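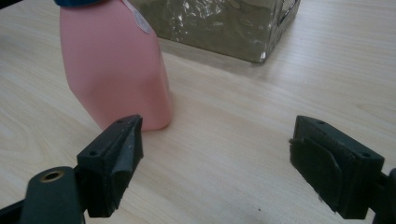
How long should a sample sit out on the table before we score its packaging?

Fourteen days, same table, same side facing the window. Anything shorter and we are only grading how it looked when it came out of the carton.

12/1/21

Packaging bench, second round. Ladi Nwankwo wants a page on why I keep marking things down, so I'm writing it out properly this time.

The pink bottle first. Mustier sent it over with a sheet calling the shape "grip-led." I don't buy it. The lower part flares out and the crease up the side gives you an edge to look at, fine, but I picked it up with damp hands six times and the crease never landed where my thumb was. Angles sell bottles on a shelf. Whether they help anyone pour is a separate matter, and the sheet has no test behind it that I can find. I asked for one. Got a second copy of the same sheet.

The color I'll give them. Matte salmon pink, reads well against the pale wood, doesn't throw glare back at you. My doubt is scuffing. Matte plastic looks good until it has been in a bag with keys. Plan is 200 rubs with the gray pad on the back face only, so the front stays clean for comparison.

Little round white sticker near the shoulder: leave it on. Last round one was peeled off to "tidy up" and we lost a whole set of notes over it.

The silver box. Everyone who walks past says it looks expensive. To me it looks like leftovers in foil. The wrinkles catch the light in some spots and go a dull olive in others, so two people standing a yard apart give you two different scores for finish. I don't see how we can put a single number on that, and I've left the finish column blank until we agree on where to stand. Ladi suggests tape on the floor. OK, but then we're scoring the tape.

Also the opening near the top corner. Trekham's notes call it a carry handle. It's small. I got 2 fingers in and didn't like how it felt. Would want to see it lifted full, by somebody with bigger hands than mine, before that word goes in the report.

Prusura are talking about a first run of 4,000 boxes on the strength of the May survey. I read the survey. People were shown a drawing. A drawing doesn't crinkle.

To do:
- rub test on the bottle, back face
- weigh the box empty, then full, then lift it by the opening
- ask Olaniyan if the wrap comes in a flatter grade, and what it costs
- wipe the table with plain water only – the oil soap left a film last time and the bottoms picked it up

Bottle 5 for now, could go up if the scuffing is better than I expect. Box unscored. Ladi has it at 8 and has written "you're wrong" in the margin of my sheet, initialed. Will look again after the lift test.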